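Water in basement floor drain smells after dry spell

Dilruba Debnath
The floor drain in my basement gives off a sewer smell every August. The house has a 3-inch cast iron line and the drain sits 7 feet from the stack. A Himwood dehumidifier runs down there all summer and empties into the laundry sink. Is the trap cracked, or is it drying out? I would like to know before I pay someone to open the slab.

Skallon527
Bleach. Worked for me.

Gráinne Quinlan
Bleach won't refill a trap. Test it first. Pour in a gallon of water, shine a flashlight down and mark the level on a strip of wood. Check again the next morning. A drop of a fraction of an inch or less points to evaporation. If the water is gone overnight, suspect a crack or siphoning, and have the line scoped.

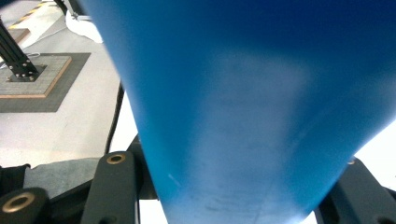 Last edited by Gráinne Quinlan at 7:29 pm

For evaporation, top up the trap and float a few spoonfuls of mineral oil on the water. Don't use cooking oil, it goes rancid. You could also run the dehumidifier hose to the floor drain, which keeps the trap full as long as the unit is on. Check the cleanout plug too. A missing plug lets gas bypass the trap completely.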